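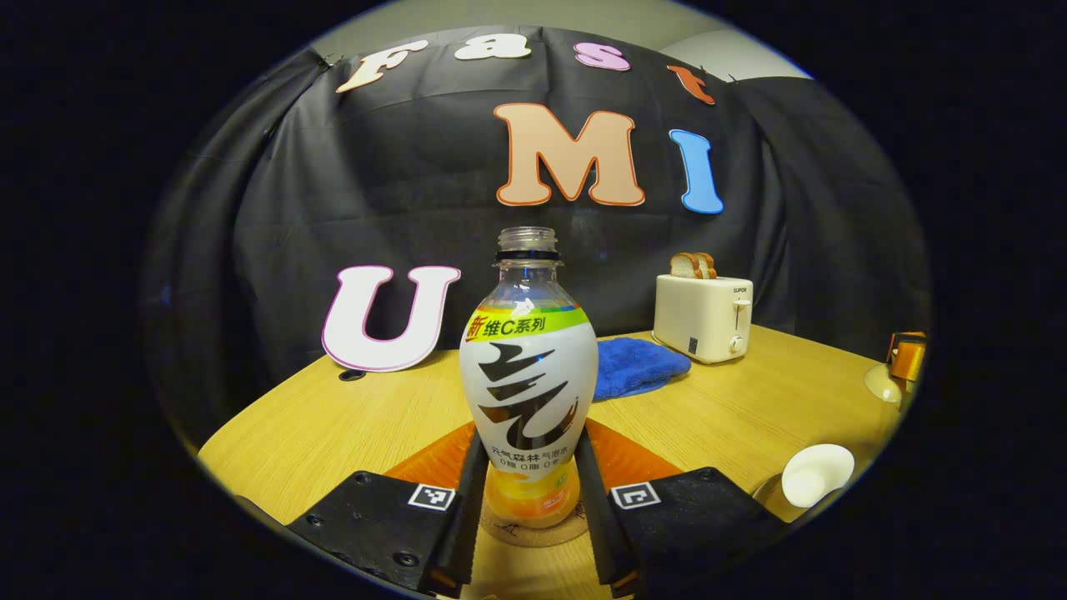 An uncapped bottle held upright between the gripper fingers, over a cork coaster.

Bottles and Cups: Tips for Hand-Held Demonstrations

The following guidance applies to staff recording kitchen tasks at the Fekstead practice kitchen. It supplements the Kerkadus handling sheet, which remains in force for glassware.

Approach the bottle with the fingers open and level. Both fingers should meet the label area at the same height – a crooked grip tips the bottle as soon as it leaves the table. Close slowly, pause briefly, then lift.

Practice with an empty bottle first. For pouring tasks, fill to no more than 300 ml of water and remove the cap before recording begins.

A coaster makes a useful target for placing. Lower the bottle until the base touches, open the fingers fully, and draw the tool straight back. Pulling away at an angle is the most common cause of a knocked bottle.

Keep the markers on the gripper housings clean and uncovered. Wipe them with a dry cloth; household sprays leave a film.

Vary the position of the bottle between recordings, and move the surrounding items from time to time. In the May set, Goel accepted 289 of 312 recordings. Most of those returned had been made at too fast a pace.

Each operator should stop after 16 recordings and rest the wrist. A tired hand shows in the data – the path wavers and the release comes early.

Spills are to be wiped up before the next recording. Cracked or misshapen bottles should be replaced from the Cerkalell supply shelf.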